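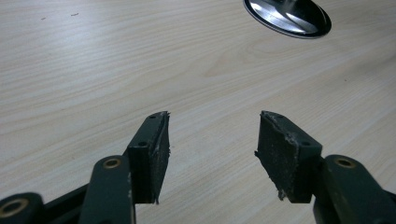

Buoy data question: what are we doing about the Hustosmont gap?
Posted by Rowena Magbanua, November

I've been pulling the hourly sea temperature record from the Hustosmont mooring for my tide and temperature notebook, and I'm so happy with how it's coming together! I run everything off one little desk now, a pale wood top with a round cable grommet set in it (black rim, shiny silver middle), and the tide gauge receiver, the laptop and the old weather radio all feed down through that one hole, so I can finally leave the logger going all night. What I'd love help with is a hole in the record. There are 108 hours missing at the start of the month, right when the first big westerly came through, and the water is noticeably colder on the far side of it. Do you fill a gap like that from the next mooring over, or leave it blank?

saltmarshpete wrote:
Leave it blank. Always. A blank is data too.

Dexter Cabanatuan wrote:
I'd fill it, but flag it. Dolledbridge is the next mooring up the coast and the two track each other really well in fall, once the summer layering has broken down. I compared them last winter using 2830 hourly pairs and the match was lovely until you get a strong river outflow, and then Dolledbridge goes its own way for a day or two. If you put the filled hours in a separate column you lose nothing. Happy to send you my spreadsheet, it's ugly but it works.

saltmarshpete wrote:
"Until you get a strong river outflow" is my whole point, Dexter. What do you think a westerly storm brings with it? Rain. The one stretch you want to fill is the stretch where your method is weakest.

Dexter Cabanatuan wrote:
Fair, but the rain fell mostly south of Cludthorpe in that one. I had the river gauge page open the whole time and it hardly moved. I wouldn't do it blind, I'd check the salinity at Dolledbridge first. If the salinity stays flat, there's no river water sitting on the sensor and you can go ahead.

Rowena Magbanua wrote:
Oh, salinity, of course! I never thought to look at that column. Just checked and it's flat for the first three days and then there's a dip, so maybe I fill the first part and leave the rest? Also does anyone know how deep the Hustosmont sensor sits? The page says one thing and the file header says another.

kelpline wrote:
Header is right. The page still shows the old rig. And can I say how great it is to see someone keeping a notebook for this stretch of coast. I've wanted to compare my pier readings against something offshore for years.

On the cold water: with that wind I'd bet on mixing. The surface layer gets stirred into what's underneath and the whole column ends up cooler at the top and a touch warmer lower down. If there's a second sensor on the string you could see both halves of it happen, which is such a satisfying thing to plot.

saltmarshpete wrote:
Or the sensor came back with an offset after the outage. I've seen it jump after a restart. Compare the week before and the week after against Dolledbridge before anyone gets excited about mixing.

kelpline wrote:
Sure, check it. But an offset would make both sensors look odd in their own way, and mixing brings them together. Easy to tell apart.

Rowena Magbanua wrote:
There IS a second sensor! And they do come together! Before the gap they're far apart and afterward you can barely get a pencil line between them. I did Pete's check too, and the difference from Dolledbridge is the same before and after, so no jump that I can find.

saltmarshpete wrote:
OK, I'll give you the mixing. I still wouldn't fill the gap.

Dexter Cabanatuan wrote:
Separate column, Pete. Separate column.

kelpline wrote:
Rowena, what time are your hours stamped? My pier log is local and I got burned by that when the clocks changed.

Rowena Magbanua wrote:
All UTC, I switched over in the spring. I can post the file tonight if you want to line yours up, it's only 160 lines or so once I cut it down to the storm.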